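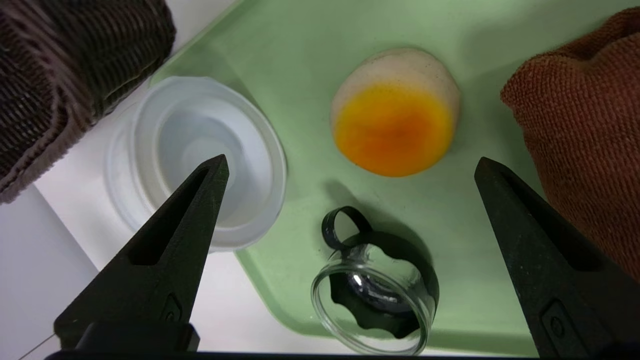
Wrist view: sponge, cup, glass jar and towel at the green tray.

Besby Tray Chores

README for the data, version 2

Besby is a set of recordings of small household work done on a table by a robot with two arms. We made it at Korlow to answer a simple question which our visitors ask very often: can the machine tidy up after us already? We do not think one set of recordings can give the full answer, but it can show which part of the chore is easy and which part is still difficult.

Contents

The set has 373 episodes. An episode starts when the arms leave the rest position and stops when the operator presses the pedal. Each episode has views from the wrists and from the head, the joint positions, and one short sentence which says the task, for example "put the sponge in the basket" or "fold the towel once". The sentences were written by Aicha Tazi and corrected by Mounir Abdel Hamid.

Most episodes are driven by a person. In 41 episodes the arms work alone with the Imcombe policy. Please do not mix these two kinds when you calculate a success rate. The column "driver" in the index file tells you which one it is.

The objects

We used common things of the kitchen and the bathroom. Soft things and transparent things were chosen on purpose, as they give the most trouble. A sponge is kind to the gripper and forgives a bad angle. Clear glass is bad for the depth estimate, and a towel has a new shape every time you let it go.

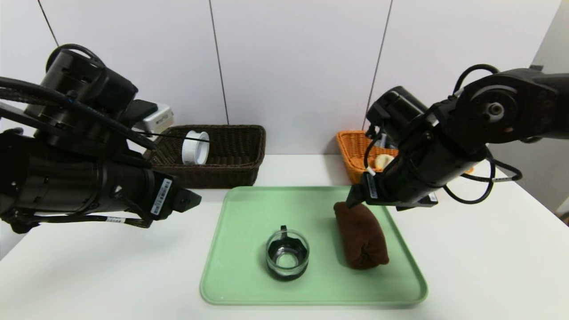 Is the robot faster than a person at clearing a tray?
At the moment a person is much faster. With the policy, the arms need more than 50 seconds for a tray which my mother clears in a few seconds, and they stop to wait when two objects touch each other.

How we judge an episode

An episode is "done" if all the named objects are in the named place at the end and nothing has fallen on the floor. It is "partly" if at least one object is in its place. We do not judge how beautiful is the fold. Mounir wanted a score for this also, but the two of us never agreed on the same towel, so the column was removed in May.

Objects that go in a basket have an extra label for the release. If the object is caught on the rim, we write "rim", even when it drops inside later. The rim is the place where many good grasps are lost.

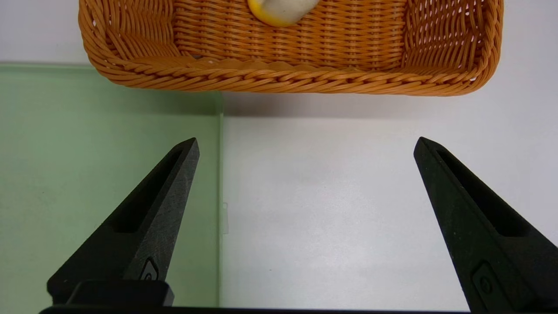

The label for the release is made by hand, by watching the wrist view slowly, and it can be wrong by a few frames. If your training needs the exact moment, take the gripper opening value from the joint file instead.

Known problems

The clocks of the two wrists are not perfectly the same in the oldest episodes. The folder "zerouali" has the corrected times.
The light was changed between morning and afternoon.
The table has always the same height, so please do not expect a good result on a low table.

Corrections are welcome. Write to Aicha Tazi with the episode number and the time inside the episode.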